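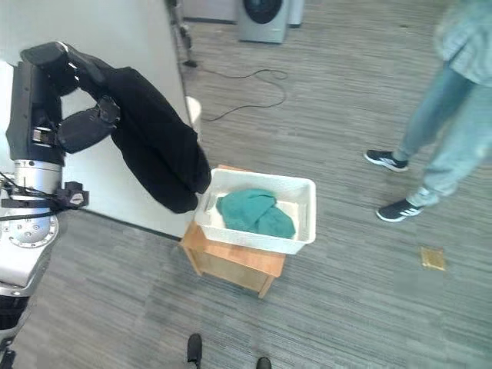
Week 3 handout: What the arm costs after you have bought the arm
Course notes, Suha Hijazi. Read before the budgeting session.

The quote is the cheapest document you will ever receive from a vendor. For our laundry task the arm and gripper took up one line of it. Everything else came out of a budget labeled "misc."

Start with the dull things. Cables, straps and brackets wear out, and they go on their own line. So does a spare set of gripper parts, ordered with the arm, while the vendor still answers email. Juhl quoted us 14 weeks for the same parts ordered later.

Furniture and props. A stool, a plastic basket, towels, dark clothes as well as light ones. Last term's group spent $419 here and had budgeted zero. Keep the receipts. Mikkel Toft in purchasing does not believe in towels.

People. Plan for 2 per session, one of them free to walk over and deal with the basket. Teams that budget for one end up borrowing the second from another team, who notice.

Floor space. Measure the reach of the arm, then add room for a person to stand beside it. Cable runs count as floor space.

For next time: draft a one-page budget for the Clideck project, with a repair line and a line for staff hours. Drafts go to Enda Ó Riain by 2024-11-15. If "misc." is more than 3 percent of your total, expect it back with a question mark on it.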